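Review: Bezerra open-frame floor rack, used as the control rack for a small robot cell

I look after one palletizing cell at Prestmont, a contract packer. The cell has a robot arm, an infeed conveyor, a stretch wrapper and a pair of light curtains. For years the network switch and the server that runs the cell software sat on a shelf in a locked steel cabinet by the wrapper. The cabinet filled with film dust and the server got hot enough to shut itself down in summer. In May we moved the lot out to the office side of the wall and bought the Bezerra open-frame rack to hold it. I have now had it through setup, one server swap and a handful of service visits, so this is a fair time to write it up.

Assembly

The rack comes flat. The rails, base and cross pieces bolt together with the hex key in the bag, and it took me one morning with coffee in the middle. The instructions are a single folded sheet. The drawings are small but correct. Two of the cross pieces look alike and are not, and I put them in the wrong way around the first time. If the side holes don't line up, that is why.

The rails use square holes, so you need cage nuts. A bag of them is included. Have a cage nut tool ready or your thumbs will be sore by the end. The unit numbers are printed next to the holes in white. They are very small, and I had to use a flashlight to read them, but I would sooner have them than count holes.

Bench setup

I set everything up and tested it before it went anywhere near the cell. I would recommend this to anyone. The controller image for our robot has to be loaded over the network the first time, and if the switch is set wrong you will find out with the line stopped and people standing behind you. On the floor you can take your time.

The order I used was switch first, then server, then one test cable to a laptop with the robot's address typed in by hand. Once the laptop could see the server and the server could see the laptop, I loaded the cell program and ran it against the simulator for 15 cycles. Then I pulled the power, put it back and ran the same thing again. The second run is the one that matters to me. We lose power a few times a year. 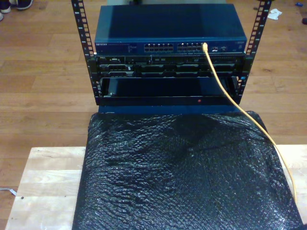
After that I labeled both ends of every cable. The robot controller gets yellow, and nothing else in the building is allowed to be yellow. The conveyor drive and the wrapper get gray. It is a simple rule and it has already saved me a phone call, when the night lead needed to find the robot cable at 2 a.m. and could be told the color.

In use

Open-frame racks are easy to work on, and this one is no exception. You can get to the back of the server without moving anything. When we replaced the old server with the same size unit, it was out and in during a lunch break, with the cell in manual and the arm parked at home.

The rack is steady enough with the load low down. With only a switch at the top and nothing below, it would rock if you leaned on it. Put the heavy equipment in the lower positions and use the floor bolts. Ours is bolted down now. The bolt holes take a common size anchor, which I bought locally.

Setareh Alipour, our controls contractor, wanted a proper ground strap from the rack to the cell ground before she would sign off. The rack has a stud for this, but it was painted over. I scraped it back to bare metal with a file. A masked stud should be standard at this price.

What I don't like

No dust protection at all. That is the nature of an open frame, but I would not put it inside the guarding of any cell. I brush the vents once a month and vacuum the floor under it.

The finish chips where cage nuts are moved more than once. It is cosmetic.

Cable management is sold separately. I looked at the Lultuvia side rings, decided they cost too much and used hook and loop straps. They have held up fine.

Compared with the Brurnen

We have a Brurnen wall frame at our other building. It is stiffer and takes no floor space, but the back of the equipment faces the wall and every job takes twice as long. For a rack that only holds a switch I would buy the Brurnen again. For one with a server in it, the Bezerra is the better pick.

Rating: four out of five. I took one off for the painted stud and the instruction sheet. I would buy it again for a single cell.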